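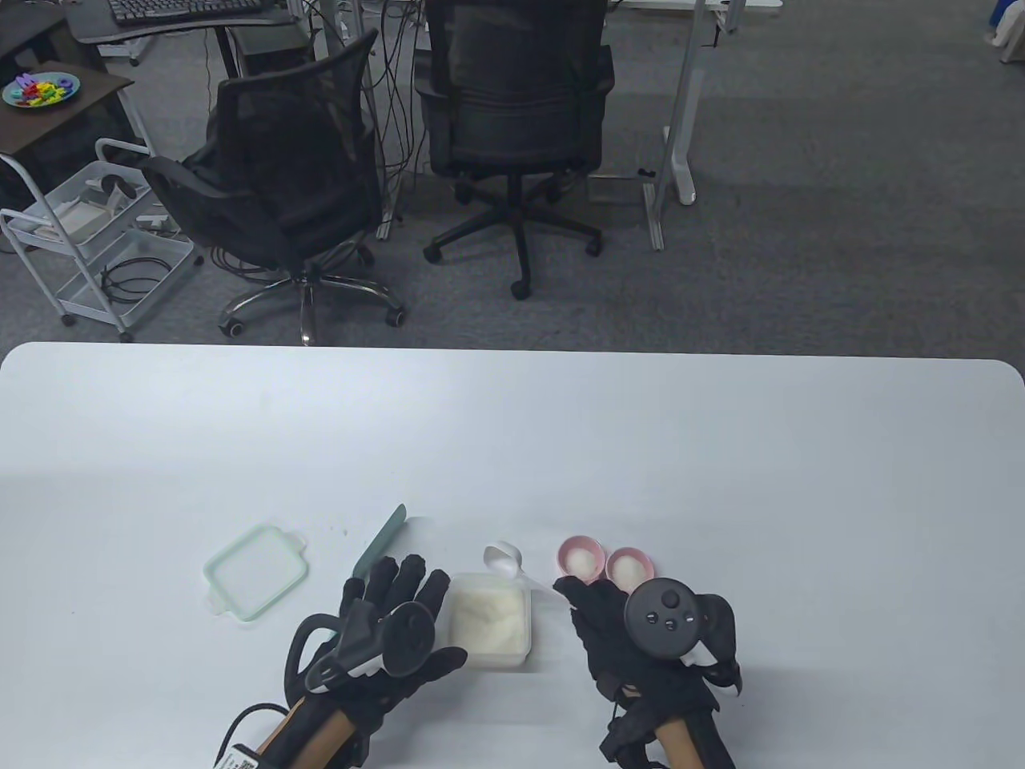
Home Projects People Reports Downloads Contact

Clernum: lining up glove recordings so a planner can read them
Student project report, Peltivthorpe robotics course

I should say at the start that what I proposed in the autumn was a lot grander than what I'm handing in. The plan was to take recordings of someone doing small kitchen jobs in tracked gloves, chop them into steps and have the arm upstairs replay the steps. What I've got is the chopping bit, working fairly well, and a replay that runs in simulation and goes wrong in ways I can mostly explain. I'm quite proud of the chopping bit though!

The program is called Clernum. It's written in Python with one slow loop rewritten in C++ (my first C++ that anyone else has had to compile, sorry Lorcan). It reads three things for each take: the head camera video, the finger angles from the gloves, and the position and rotation of the controller on the back of each hand. Out the other end comes a list of segments, each with a start, an end, which hand was doing it and a guess at the label, such as "reach", "hold", "scoop", "pour" or "put down".

Getting the clocks to agree

This ate most of February. The glove data and the hand positions come in through separate programs, each with its own idea of what time it is, and the video has a third. I'd assumed the timestamps were good enough because they looked sensible in a spreadsheet. Then I drew the finger skeleton over the video and the fingers closed before the hand got to the spoon, every time, like a very keen ghost.

My first fix was a constant offset of 40 ms on the glove stream. It made the overlay look lovely on the take I'd tuned it on and wrong on the rest. Lorcan Mac Suibhne, my supervisor, suggested I stop eyeballing it and correlate wrist speed from the two sources instead, which took an afternoon and worked straight away (I'd been avoiding it for weeks, I thought it would be hard). Clernum now slides one signal over the other, picks the best match and writes the offset into the take's header so you can see what it chose. If the peak is too flat it refuses and asks for a hand shake at the start of the take. People forget the hand shake. I forget the hand shake.

There is still some drift over long takes. I handle that by estimating the offset again in windows and fitting a straight line through the results, with outliers thrown away. It isn't clever but the overlay stays on the fingers.

One hand busy, one hand waiting

I used simple kitchen things for testing: a clear tub of white granules, its lid, small pink cups, a white spoon and a pale green spatula. They're nice and awkward for perception. The tub is see-through and the table is white, so the object detector kept losing the tub's edges and telling me there was nothing there.

The bigger headache was the hand that isn't doing much. My early segmenter had one state for the whole person, so if the left hand kept hold of something while the right hand sat on the table, the code decided the person was idle and shut the segment. Now each hand has its own state machine and a third one on top looks for overlaps. A still hand with bent fingers near an object counts as holding, and a still hand lying flat counts as resting. The finger angles do nearly all the work there, as hand speed is about the same for both (roughly zero) and the video can't see past the knuckles.
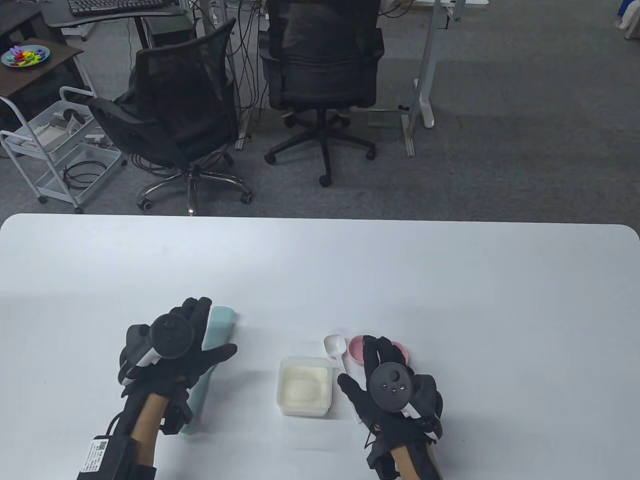 Finding where a step ends

I went through three versions of this. Version one cut wherever hand speed dropped under a threshold. It cut everywhere, including every time somebody had a think. Version two was a small network trained on my own labels, and as I had hand-labelled only 11 takes it learnt those 11 takes by heart and was useless on a new one. Version three, the one in the repo, goes back to rules but with better inputs: speed, finger closing rate, and the distance from the hand to the nearest tracked object. A cut needs two of the three to agree within a short window.

The label guess comes after the cut. "Scoop" and "pour" are mainly about wrist rotation, so they come out well. "Spread" and "level" get mixed up all the time, and I've got no good answer, because I mixed them up myself when labelling. I went back and relabelled a batch without looking at my first go and disagreed with myself more than I'd like to put in writing. Merging the two into one label would be the sensible thing.

Tools were another surprise. Once a hand is gripping a spatula, the bit that matters is the blade, and the tracker only knows about the back of the hand. I added a "tool tip" point that you set once per grasp by clicking the tip in one video frame, and Clernum carries it along with the hand from there. It assumes the tool doesn't slip in the grip. It slips a bit. For a long tool the error at the tip gets big enough to put the blade on the wrong side of the tub wall, and then the planner quite rightly says the path hits something.
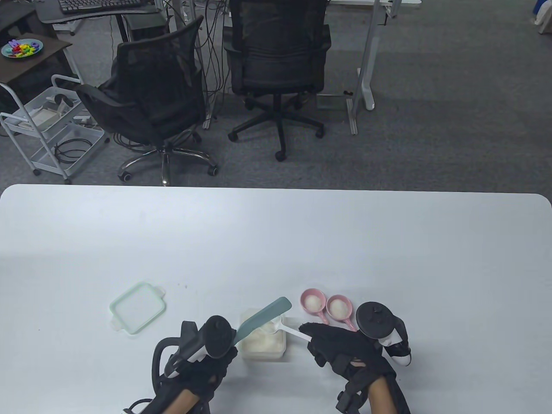
Replay in simulation

The simulated arm gets one segment at a time. I don't copy the hand path directly, I tried that and the elbow did dreadful things. Instead I take the tool tip pose at the start and end, plus up to eight points in between, and let the planner find its own way through. Reach, hold and put down are fine. Pour is fine if the cup starts upright. Scoop fails often, partly from the slipping tip and partly because my simulated granules behave like marbles.

I borrowed the collision checker from Valdebenito's project last year and changed it so that contact with the inside of the tub is allowed during a scoop. Before that every scoop was refused.

What I'd do next

Estimate the tool tip from video, so nobody has to click. Merge spread and level. Try takes recorded by people other than me and my flatmate from Asbridge, who both stir the same way. And write the tests I said I'd written for the window fitting.

The code is on the course server with a readme, and the config file has comments in it now.

We use cookies to remember your settings and count visits. Accept all Manage cookies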